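A Border Runs Through the Bakery

I was on my second coffee in Curavham before I realized I'd crossed into another country to get it.

You'd think a person would notice. I had a passport in my jacket and a notebook full of questions about the crossing, and I'd been warned by three different people to have my papers ready. But the footbridge from Sikis is short, it was raining, and the man in the booth was eating soup. He waved his spoon at me. I took that as permission and went looking for somewhere dry.

The two towns face each other over a river you could throw a shoe across. (A boy offered to show me. I said no, it was my shoe.) Curavham is on the north bank and Sikis is on the south, and until the line was drawn they were one place with one market and one very long feud over who got to ring the church bell. Then came the treaty, and the fence, and for most of my parents' lifetime you needed a stamp from a capital city to go and visit your own aunt. The fence came down in sections. The last of it went in January, when the two governments signed what everybody here calls "the paper."

I came to write about the paper. I should confess that I'd read all of it on the train, 13 articles and a page of definitions, and I'd understood maybe half. It covers joint patrols, shared customs, water rights, who pays for the bridge, and something called "reciprocal small consignments," which I circled twice. Those small consignments are what people fight about. Water, patrols, fine, whatever, leave it to the ministers. But tell a woman how many eggs she can carry to her sister and you'll hear about it for an hour.

The limit, if you're wondering, is 600 eggs a month per household. I have no idea how they settled on that. I asked at the customs office in Sikis and was told it was the result of negotiation. I asked in Curavham and was told it was the fault of Sikis.

My first proper conversation was at the bakery, the one where I'd had the coffee. It sits right up against the river wall, and the owner explained that under the old map the boundary ran through her back room. The flour was foreign and the oven was domestic. For years an inspector came by with a clipboard and asked her which side she kneaded on. She'd tell him whichever side was cheaper that year. Now both sides are the same price, and she seemed a little sad about it! She missed the inspector too. He'd liked the poppy seed rolls.

She supports the paper, mostly. So does her husband, but for different reasons, and they argued about it in front of me while I ate. He thinks it will bring trade. She thinks it will bring her nephews back. He said the nephews weren't coming back for a treaty, they'd come back for jobs, and she said that was the same thing, and he said it wasn't, and I ordered a roll.

I've covered a few summits in my time, and I'll tell you what they're like. You stand in a hallway. Someone comes out and says the talks were frank and constructive. You write that down, you eat a dry sandwich, and you go home. I've filed that story so many times I could do it asleep. What I'd never done was turn up afterward in the place the talks were about, and I was embarrassed at how little of my vocabulary was any use. I said "bilateral framework" to a man mending a net and he asked me if I was feeling all right.

So I put the notebook away for a day and just walked.

Sikis is the poorer town, or that's what they say in Curavham. It has the better view and the worse road. The main street climbs up from the bridge in a series of bends, past a school, past a shuttered cinema, past a shop that sells tires and wedding cakes. At the top there's a barracks, which used to hold 800 soldiers and now holds a couple of dozen and a great many pigeons. The joint patrol is based there. I'd pictured something stern. What I found was two young officers, one from each army, trying to get a jeep started and swearing at it in both languages. They've picked up each other's curses, they told me, well ahead of each other's grammar.

I asked whether the patrols made people safer. The taller one thought about it for a while. He said the smugglers had moved upstream to Wurkow, where the valley narrows and the phones don't work, so it depended on whether you lived in Wurkow. I thought that was as straight an answer as I've ever had from a man in uniform.

I did go to Wurkow. It takes a bus and then a different bus, and the second one doesn't leave until the driver feels it's full enough. There isn't much there: a sawmill, a chapel, a lot of dogs. People were polite and told me nothing. I bought a cheese. On the way back the driver informed me, over his shoulder and with both hands off the wheel, that everyone in the village was waiting to see whether the paper lasted through an election. If it did, they'd go straight. If it didn't, well, somebody would have to carry the eggs.

And that's the thing hanging over all this. There's a vote coming on the northern side, and the opposition has promised to reopen the agreement. Their candidate in the district has put up posters of the old fence with a single word underneath, which translates more or less as "Remember?" I've looked at that poster a lot and I still can't tell if it's meant as a threat or a fond memory. The people I asked couldn't agree either. One man told me the fence had been good for his roses.

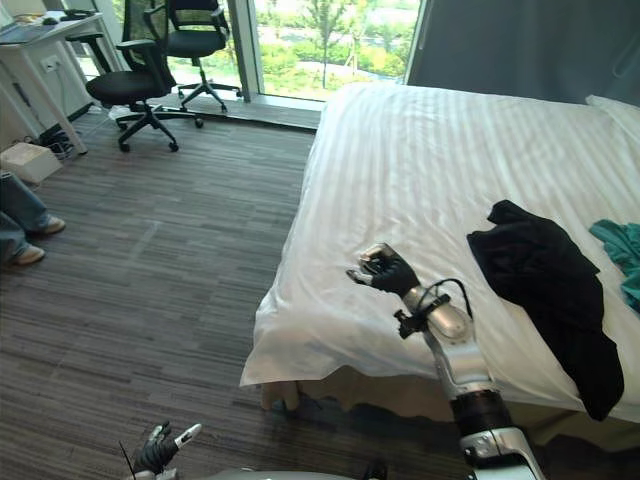 I was staying at the Villanueva, a guesthouse on the Curavham bank with creaky stairs and a breakfast that goes on until you beg. It was built by somebody who made money abroad and named it after the place he made it. During the closed years it had almost no guests, so the family rented rooms to officials, who came to stare at the other side through binoculars and complained about the pillows. The visitor books are still on a shelf in the hall, and I spent an evening going through them with a glass of plum brandy. You can follow the whole history in there. First the signatures are all colonels. Then come engineers, then a run of diplomats with beautiful handwriting, then one bird-watcher, and then suddenly, this spring, page after page of families. Somebody's grandchild has drawn a duck.

The landlady has opinions about diplomats. They tip well, she says, and they never ask for the recipe. One delegation spent two nights at her dining table arguing over a map, and she had to serve dinner around it. She told me she'd looked at the map while she was putting down the soup and noticed that they had the mill on the wrong side of the river. Did she tell them? She did not. It was not her map. They worked it out the following afternoon, and it went into the paper as Article 9, with a whole subsection to itself. I checked, and it's there!

My last full day was the open market, the first big one since the signing. It's held on the bridge itself, a compromise that must have looked sensible in a conference room. In practice you have two towns' worth of people trying to buy onions on a strip of concrete barely wide enough for a tractor. There was an accordion. There was a tractor. Over by the railing a customs officer was counting eggs for a very old woman who kept interrupting him so he'd have to start again. I watched her do it four times. I'm fairly sure she was enjoying herself.

I talked to a schoolteacher who crosses every day now, south to north in the morning and back at night. Before January she taught the same subject in the same valley for half the money. She doesn't feel hopeful, exactly. She feels hurried. She wants to get as much as she can out of the open bridge in case it shuts again, so she's taken on evening classes and is having the roof fixed. Plenty of people told me some version of this. They're visiting everyone, selling everything, getting married, moving pianos. A piano went by as we talked, in fact, on a hay cart with four men walking beside it and a fifth giving directions that all of them ignored.

What would I tell a minister, if one asked me? I'd say go and stand on that bridge on market day with no entourage and try to buy an onion. I'd say the clause on school certificates needs work, and the ferry timetable is a joke. And I'd raise the eggs. There are households with one grandmother in them and households with nine cousins, and they get the same allowance, and people really are cross about it.

I left on the early bus from the Sikis side, so I had to walk over one more time with my bag and my cheese. The booth was open but there wasn't any soup yet. The man looked at my passport for a good long while, found a clean page, and stamped it. I asked him why he'd bothered this time when he hadn't on the way in. He said on the way in it had been raining.

May 2010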